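Ticket 746 — Dérive de la pose estimée sur les séquences « table dressée » (projet Zeva)
Ouvert par : Dorota Lis. Composant : reconstruction de trajectoire, pince manuelle. Priorité : haute. État : résolu, suivi ouvert.

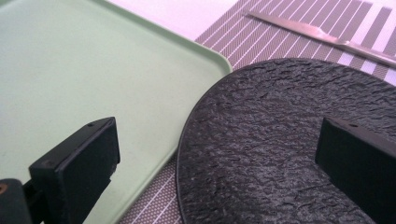 Symptôme
Sur le lot Stultamville, 348 démonstrations sur 400 passent le filtre de trajectoire. Les 52 rejets viennent tous de la configuration avec plateau vert, assiette en ardoise et set de table rayé. La pose saute de plusieurs centimètres quand la pince s'approche du set, puis la trajectoire repart décalée. La politique entraînée sur ces données ferme les doigts trop tôt, au-dessus du rebord du plateau.

Environnement
Chaîne Gajewski, réglages par défaut. Calibration refaite le 2024-04-04, avant la collecte. Horloges caméra et centrale inertielle synchronisées.

Essai 1 — calibration
Calibration rejouée sur les mêmes fichiers. Erreur de reprojection normale. Aucun changement sur les rejets.

Essai 2 — masque des doigts
Les deux doigts noirs occupent une bonne part du premier plan et le droit se confond avec l'ardoise. Masque élargi des deux côtés. Les points accrochés aux doigts disparaissent, mais les sauts restent. Masque élargi conservé quand même.

Essai 3 — appariement des points
Tracé des correspondances sur une séquence rejetée. Les lignes blanches du set sont régulières et l'appariement glisse d'une ligne à la suivante. L'intérieur du plateau, lisse et mat, donne très peu de points. L'ardoise en donne beaucoup, bien répartis sur les reliefs, et ils sont stables tant qu'elle reste visible. Le décalage mesuré correspond à un multiple de l'écart entre deux lignes.

Cause retenue
Ambiguïté sur motif répétitif, aggravée par le manque de texture du plateau. La calibration est hors de cause.

Correctif
1. Test de ratio plus strict sur les descripteurs.
2. Prédiction inertielle utilisée pour borner la recherche entre deux vues.
3. Rejet des correspondances dont le déplacement dépasse cette borne.

Résultat
Les 400 démonstrations ont été retraitées. Il reste huit rejets, 92 % des fermetures sont correctes au banc après réentraînement. Le temps de calcul augmente un peu, sans conséquence pour nous.

Suivi
Le même correctif est à vérifier sur le lot Clostedow, enregistré avec une nappe unie — je n'attends pas de différence, mais le test de ratio peut y supprimer trop de points. Les huit séquences restantes sont à relire à la main avant la prochaine fusion. Ticket laissé ouvert sur ce seul point.

D. L.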